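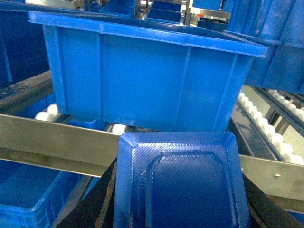
Blue crates at the steel rail.

Mar 21, 2021 - sourdough notes, rye batch

The Sternetti starter is alive and I am thrilled! Fed it at breakfast with the coarse rye from Ganurville and it had doubled by lunch, with that sharp green-apple smell we never got in January. Same jar, same shelf, so I'm crediting the flour. Kept back 200 g for the next build and mixed the rest into the Sandu dough, a bit wetter than last time.

Bulk went 3 hours with two folds. Lovely stretch on the second one - you could nearly read through it.

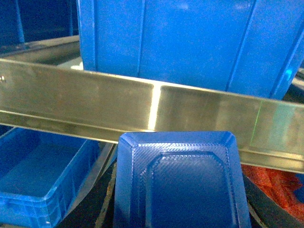 Lise Hawthorne thinks I should drop the second fold altogether, as rye that strong gets gummy if you keep bothering it. Garba wants the salt held back until after the first rest. Both worth a go, but one change at a time or we'll learn nothing.

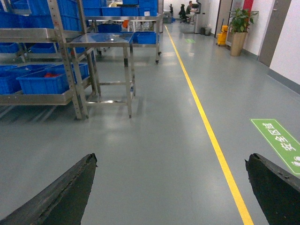

So the next batch gets one fold, salt as before, and the long cold proof. Baking in the Dreder oven, lid on for the first half. Crumb on today's loaf is the most open yet, and the crust sang all the way through cooling.

To do: more coarse rye, new lame blades.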